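Week 6: learning to handle cloth from demonstrations

Right, last week we did rigid objects, and a few of you said it all looked a bit too easy. Cloth is where it gets messy! A mug has a position and a direction it's facing, and once you've got those you can plan a grasp. A crumpled cloth has no single shape to look up, so the old trick of matching what the camera sees to a stored model falls apart.

Have a look at what the policy has to work from when the wrist camera is close in.
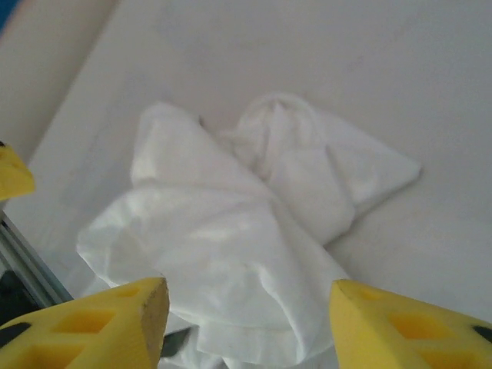 Fig. 1. Wrist view with a bunched white cloth between the fingers.

White on nearly white, so the outline is hard to pick out and most of the useful information is in the grey shading of the creases. If you did the edge detection exercise with Libor Skála on Tuesday, think about how your threshold would cope with that (mine did very badly).

The method we're covering is behaviour cloning with action chunks. A person drives the arm through the task, we record pictures and joint positions, and the network learns to guess the next stretch of movement from the current view. I'll use the Vangate set as my running case – 2392 demonstrations, which sounds like loads until you split it up by task and by room.

Kristýna Brabec held back 70 of those for testing, and I'd like you to copy her habit of splitting by session. If you shuffle single pictures, near twins end up on both sides and your score looks lovely for no good reason.

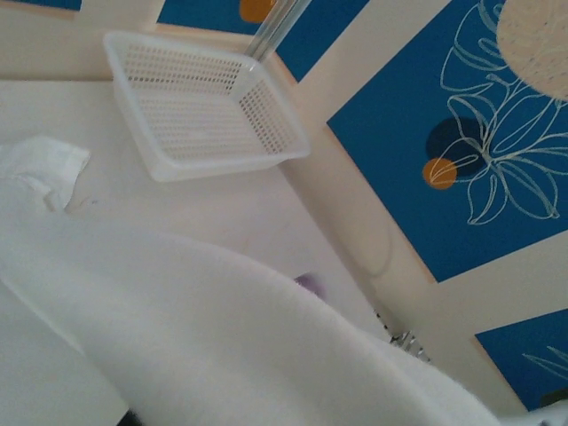
The other thing that trips people up is clutter. A policy trained on a bare table can latch on to the background, and then a patterned wall or a second white fabric pulls its attention away from the cloth you care about. We tried 2 fixes at Stoltby, random cropping and mixing in busier tables, and the second helped far more. I still can't tell you quite why cropping did so little, so if you have a theory, come and find me!

For next time, read the Hrnčiar and Aigner notes up to the part on chunk length, and bring one failure you'd expect from a chunk that's too long.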